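Vurkau Publishes Its Bench Rules for Two-Arm Kitchen Robots

For release in September

Hi, I'm Tsung-han Wan, and I look after safe practice at Vurkau. I'm so happy to say that our bench rules are finally out in the open, free for anyone who runs a two-arm robot near food, heat or a power cord (or all of them at once, which is most of my working life).

We wrote them with our friends at Trekness and Nonell, and there are nine rules in all. The old draft ran to seven, and then we had a long argument about cables and ended up with two more. The full text is filed as Bench Note 2107, and you can get it by writing to our front desk - no sign-up form, no fee.

My favorite is the one about trays. Before any arm goes near a tray, a person writes down which arm is going to move it and where the other arm will stay in the meantime. It sounds fussy! But it takes a minute, and it has settled more disagreements in our shop than any meeting ever did.

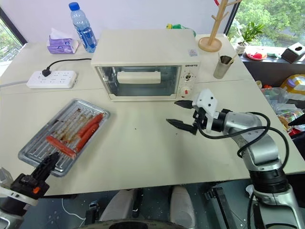 Then there's the cord rule. Every power cord on a bench gets traced by hand from plug to appliance before the arms are switched on, and the path goes into the log. Power strips count too. So do bottles: anything with liquid in it has to be named on the bench sheet, along with who put it there.

Trekness pushed hard for the heat rule, and I'm glad they did. An oven is treated as hot until someone has checked it with a thermometer, whatever the knobs say. Nonell wrote the part on grease and burnt-on food, and they'd like me to mention that it's the longest section.

We'll be taking comments through the end of the month. Send us the rule you think we got wrong - I read every note myself, usually before 9 a.m. with a coffee.

Press contact: Tsung-han Wan, Vurkau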